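Home Reviews Guides Episode Lists Contact

How to Rewatch a Mystery Series and Catch What You Missed

A second viewing of a twisty show takes some planning. The method below was written with Olszewski in mind, but it works for Lidden or any other series that hides its ending early.
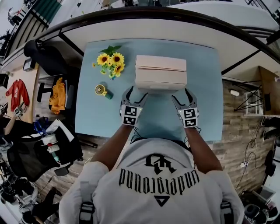

Gert Gumede, Guides Editor
16 July 2018

Start by picking one question. For Olszewski, mine was who knew about the Bralancombe letter before the finale. Write it at the top of a page and leave the rest of the page blank.

Step 1. Watch the finale first. Note every line in which a character refers to something from an earlier episode.

Step 2. Go back to the pilot and turn the subtitles on. Background dialogue is easy to miss, and in Olszewski the radio in the kitchen gives away two plot points.

Step 3. Watch no more than three episodes in a sitting. The full run is 144 minutes longer than the broadcast version if you have the extended cut – check which one you own. 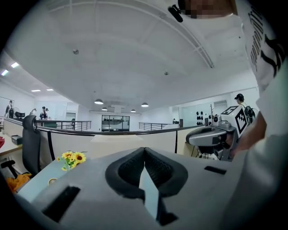 Two grippers, one white T-shirt with black lettering.

Step 4. For each episode, write down who is in the room when the letter comes up. Ignore flashbacks for now. They are told out of order and will only confuse your list.

Step 5. Return to the flashbacks once you reach episode 7. By then you will know that Nenen is telling them, and her version of the dinner doesn't match the one in the pilot.

Compare your notes with the finale list from Step 1. Any line without a match is worth a second look, starting with the train station conversation.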